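Poldale Swim Results

README for the CSV files in this folder

Hi! If you found this, you probably either swam at Poldale at some point or you like messy little sports datasets (me too). It's a typed-up version of the paper result sheets from our club meets, all of them swum in the 25-yard pool at Unisport. There are 35 meets and 3,507 rows, one row per swimmer per race. I typed most of it myself at the kitchen table over two winters, and Harish Pant typed the rest, faster and with better spelling.

What's in the folder

results.csv has the actual swims. This is the one you want.
meets.csv has one line per meet, with the season, the month, the meet name and who was running the clocks if it was written down.
swimmers.csv matches each swimmer number to a birth year and a training group. No names! More on that further down.
fixes.txt is my running list of things I changed and why. It's a bit of a diary, sorry.
geven.py is the cleanup script. Geven is just what I called it, it doesn't stand for anything.

Columns in results.csv

meet_id: matches meets.csv
event: distance and stroke, like 50 free or 100 back
heat and lane: as written. Lane is blank for the earliest meets because the sheets didn't have a box for it.
swimmer_id: matches swimmers.csv
seed_time: what the swimmer was entered with. Lots of these are wildly hopeful, especially in the younger groups.
final_time: in seconds, two decimals
status: ok, dq, dns or scratch
typed_by: me or hp

If you open the file in a spreadsheet, watch what it does with the times. Mine kept deciding that 1:05.20 was five minutes past one in the morning, and that's the whole reason everything is in plain seconds now. Any time over a minute was converted by Geven, and the original text is kept in a column called raw_time at the far right, in case you don't trust me.

How the times were taken

By hand, with stopwatches, all the way through. Usually two timers per lane, sometimes one when parents were stuck in traffic. Where two times were written down I took the average, which I know isn't how a proper meet does it, but it's how the club did it at the time and I wanted my numbers to match the ribbons. So please don't go comparing these with times from a touchpad. A few tenths either way means nothing here.

There's also a weird patch in the March meets. One of the stopwatches only showed tenths, and whoever had it just wrote a zero on the end. You'll see a whole lane of times ending in 0. I left them alone.

The Tabrizi Cup

This is our end-of-season relay night, and it's in here too, but it works differently. The Tabrizi teams are mixed ages pulled out of a hat, so a row for a relay leg has a swimmer and a split but no seed time. Splits were taken by a person walking along the deck shouting, so they're rough. The team totals are good though. If you're doing anything with averages, filter out every event that starts with "T-" first. I forgot once and spent an evening thinking our nine-year-olds had become amazing at butterfly.

The 1,000 free is the other oddball. We only ran it as an end-of-season dare for the older group, and lap counting was done with a clipboard. At least one swimmer went two lengths long and I've marked that row in fixes.txt.

How much of it has been checked

The first 3,000 rows have been read back against the paper by a second person, one of us reading out loud and the other following on the screen. The rest has only been typed once. You can tell which is which from the checked column (yes or no). When we did the reading back, the mistakes were nearly always a 1 that should have been a 7, or two swimmers swapped between neighboring lanes, so look for those if something seems off in the unchecked part.

Privacy

Most of these swimmers were kids. I took out names, schools and full birthdays before sharing anything, and the swimmer numbers are shuffled so they don't follow the order of the old sign-up list. If you swam with us and can work out which number is you, great, enjoy it, but please don't post guesses about anybody else. If you'd like your rows gone, write to me and I'll pull them, no questions.
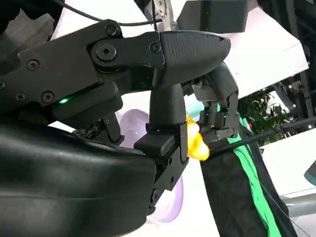
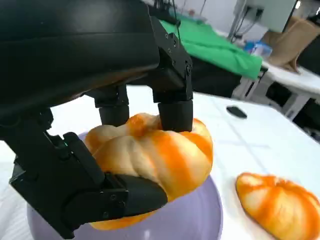 Things I'd still love to do

Add the water temperature, which was written on the corner of some sheets and not others. Scan the ribbon list. Get the warm-up lane notes typed (they're in pencil, and they're faint). Harish wants to add a personal-best column, and I keep telling him that's one line of code and he should go ahead and write it!

There's one box I haven't opened yet that might have a few more meets in it, from before the club moved over to Unisport. If it does they'll go in a separate file, because I think the old pool was measured in meters and I don't want to mix them.

Using it

Use it for whatever you like: a class project, practice with joins, settling an old argument about the 50 breast. Just say it came from the Poldale results folder and keep this file with it. If you find a mistake, tell me the meet_id, event and lane and I'll go dig out the sheet. I'm quickest in the evenings, after practice.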